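October 2019
Minutes taken by Piyumi Wickramasinghe

1. Board game task. Members reviewed the remote-control demonstrations recorded at Sandwood. The piece is to be held clear of the board before each move.
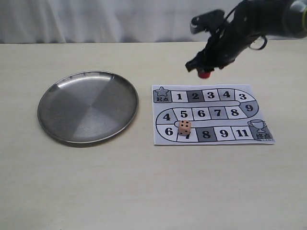 Could operators guide the arm by hand instead? Hand guiding remains permitted for practice, but recorded runs shall use remote control.

2. Training. Each new operator shall complete 9 practice runs – Munshi to keep the log. The September instructions are withdrawn.
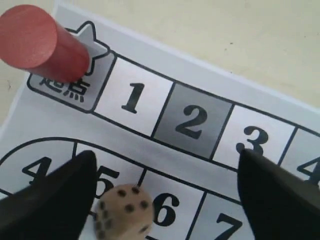 Item 2: Wrist view, die between the fingers.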